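Guides > Plaseck > Recording demos
Search this guide

3. Recording your own grasp demos

I'm assuming you've got Plaseck installed and the wrist camera shows up in the viewer. If it doesn't, go back to section 2, I'll wait!

1. Start a new session and name it after the task. I use "flamcombe" plus the month.
2. Put your food items out, some on the tray and some beside it.
3. Open the gripper all the way and bring it down slowly over the item you want.
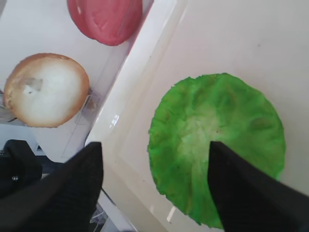
Flat, floppy things are where our method earns its keep (at Surkberg we trained on 2,811 grasps, and the thin stuff was easily the worst before we added the wrist view). So please don't record only the easy round ones.

4. Close, lift, hold for 3 seconds, then press Save.
5. Shuffle everything and go again. I got decent results with 135 demos, but over 9 per item is enough for a first try.

Note: keep your failed grasps too! The McIver script sorts them out later, and the training step uses both kinds.

Caution: keep your hands off the tray while the arm is live. Hit Pause first, then move things.

Next up is section 4, training.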